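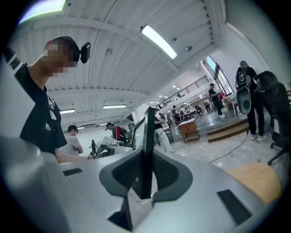 Wilska Academy Families' Association
Minutes of the Open Meeting on the Boarding Fee Settlement
November 26, 2021, Pisetti Hall

Opening

Bernardo Magalhães took the chair and thanked everyone for coming out in such miserable rain, and thanked the kitchen for leaving us the big coffee urn, which was very much appreciated. Several parents who board their children from out of state had asked to listen in by phone, and they were welcomed too. The minutes of the previous meeting were accepted with one change (the spelling of Abreu, with apologies to the firm).

Where the lawsuit stands

Bernardo gave a friendly and thorough summary for those who are new. As most of us remember, the school sent boarders home in March of last year and kept the room and meal charges for the rest of the term. A group of families sued, saying they had paid for beds and dinners their children never had. The school answered that the enrollment contract let it close the dorms in an emergency without giving money back. The judge allowed the contract claim to go ahead and threw out the claim under the consumer law, and after that both sides sat down with a mediator and came to terms.

The proposed settlement covers 822 students. A full boarder's family would receive $600 and a weekday boarder's family $400. The school admits no wrongdoing, and it has agreed to rewrite the refund section of the contract in plain words before the next enrollment season. The judge still has to approve all of it, so please don't spend the money yet!

Remarks from the floor

A father with two daughters in the upper school said the sums felt small next to what he had paid, and there was a good deal of nodding. Another parent said she had been dreading years of hearings and was glad to see an end to it, whatever the check looked like. A grandmother who handles the bills for her grandson asked whether scholarship families were being treated fairly. Bernardo said that was a very good thing to raise and that, as he reads the papers, a family on partial aid gets the same share as everyone else, but a family that paid nothing toward boarding isn't part of the class. He will ask Abreu to confirm this in writing, and the letter will be posted with these minutes.

There was a longish conversation about people's feelings toward the school, which the secretary won't try to set down word for word. It was kindly meant on all sides. Parents who support the lawsuit and parents who never liked the idea both spoke, and both were listened to.

Filing a claim

Claims go through the Pruratar website or by mail. Each family should have had a letter with a claim number in it. If yours went to an old address, call the settlement office and they will send another. Parents who have tried the website said it was easy enough once they were in, though it logs you out if you stop to hunt for a bill, so have your papers beside you before you begin. Paper forms are on the table by the coat rack and may be taken home. Families have 15 days from the date on the letter to opt out, and a longer period, given on the form itself, to file. 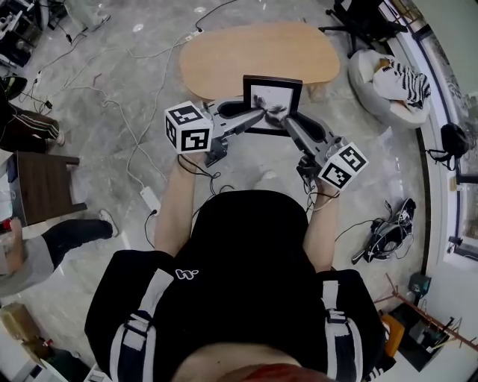 A mother in the second row asked: If we take the payment, can we still bring our own case over the same fees later on?

Bernardo answered that taking the payment means giving up that right as far as these boarding fees go. Any family that wants to keep its own case has to opt out in writing before the deadline. He added that he isn't a lawyer and that anyone thinking seriously about it should talk to one.

The new contract wording

The draft refund section was read aloud. It says that if the dorms close for more than a week, the school will credit room and meals by the day. Everyone liked "by the day." Fewer people liked "where practicable," and after some back and forth it was agreed to ask the school to take those words out. One parent also asked for laundry fees to be mentioned, and this was added to our list.

Agreed

Bernardo to write to the school about the wording and the laundry fees.
Bernardo to get the scholarship answer from Abreu.
Secretary to mail paper forms to families who listened by phone and asked for them.

Other business

The lost and found is overflowing again, so please look through it before winter break. The next meeting will be set once the court gives a date for the approval hearing, and notice will go out in the usual newsletter.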